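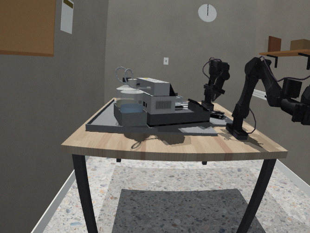 Festa: Two-Arm Plate Loading in Simulation
Final project report, Robotics Project Course, Julier Technical College

1. Background

Festa is a one-semester project. The goal was to get two robot arms to move a 96-well plate from a pickup spot on a bench to a lab machine and back again, with no person stepping in between. Last year's group worked on the same problem with one arm and a fixed stand. Their report ended with a list of things that did not work, and we started from that list.

We did all of the work in simulation. The college has one pair of real arms and three groups wanted them, so we agreed early on to leave them to the other groups. The simulated bench was built on top of Balthorpe, the room model that the course already uses. We kept the room as it was and changed only what was on the table.

2. Setup

Both arms are mounted on the same table and share the space near the pickup spot. That was the main difficulty in the whole project. When one arm reaches in, the other has to be folded or turned away, and the order matters.

The bottles and their tubes are part of the model. In the first weeks we left them out to save time, and the planner happily sent the wrist straight through the place where they should have been. After we put them back, a large share of our old paths had to be thrown away. The tubes are treated as solid obstacles with a margin on each side. They do not bend when touched, so any contact counts as a failed run.

Motion planning is done by Mersha, a small program we wrote for this course. It takes a start pose, an end pose and a list of keep-out zones, and returns a path or an error. It plans for one arm at a time. We looked at planning for both arms together and dropped it in October – the search took too long on the lab computers.

3. Gripping the plate

The plate is clear plastic in the model, and it is easy to misjudge where its edge is. Our first grasp code aimed for the middle of the long sides and closed until the fingers met resistance. If the plate was turned even a little, one finger touched first and pushed it sideways. By the time the second finger arrived, the plate was no longer where the arm expected it.

We changed the approach so that the fingers stop open on either side of the plate, and the program checks the gap on the left against the gap on the right. If they differ by more than the limit, the wrist shifts over before closing.

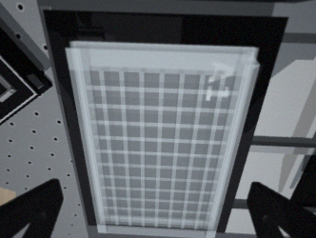
The check adds a short pause to every pickup. We tried skipping it when the plate had been set down by the other arm, on the theory that we already knew its position. The results got worse right away, so the check stayed in for every pickup.

We also had trouble with orientation. A plate turned end for end fits the same space, and the gripper cannot tell the difference. Festa keeps track of which end has the first well and refuses to continue if the record is missing. This is a record in software only. We did not get as far as having a camera read the corner of the plate.

4. Test runs

We made 1,338 runs over the semester, counting everything from the first grasp tests to the last full cycles. Most of those were short and are not reported one by one.

The final test was a batch of 205 full cycles with the code frozen. The start position of the plate was varied a little each time. Of these, 16 failed. The most common cause was a planning error when both arms were asked to be near the pickup spot too close together in time. The other failures were split between contact with a tube and a plate that was dropped at the handover.

The same batch in November, before the gap check, had 54 failures.
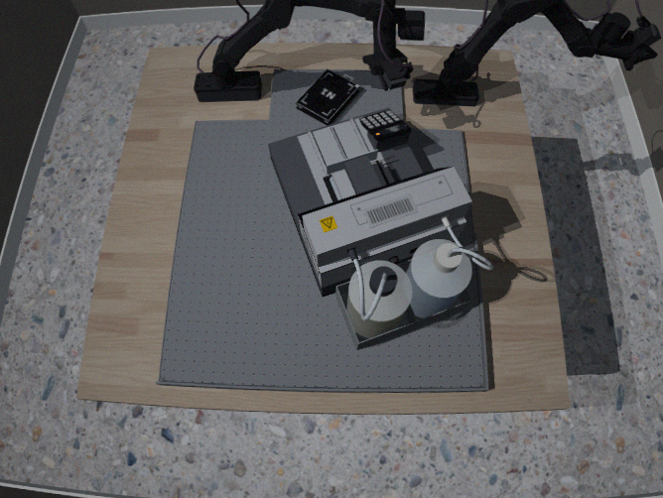

Figure 3. The simulated bench, with both arms, the lab machine and the two bottles in their tray.

5. What we would change

The bench layout was fixed too early. We placed the machine at an angle and spent several weeks making the paths work around it. A different angle might have been easier, but we only tested one other, and only for grasping.

Mersha should be able to plan for a waiting arm. At present the second arm sits in a folded pose until the first one reports that it is clear. That is safe, but it makes the cycle slow, and a slow cycle was the main comment we got at the midterm review.

The log files need a cleanup. Each run writes three files, and the names changed twice during the semester. Anyone who wants to compare early and late runs should use the summary table in the project folder and leave the raw logs alone.

Nothing here has been run on the real arms. The grip force and the friction values are the defaults from Balthorpe and were not measured. The next group should start with those.

Related reports
Single-Arm Plate Transfer with a Fixed Stand
Balthorpe Room Model: Notes for Students
Line Follower Redesign, Spring Section
Cable Routing on a Small Arm
Robotics Project Course: Report Format and Due Dates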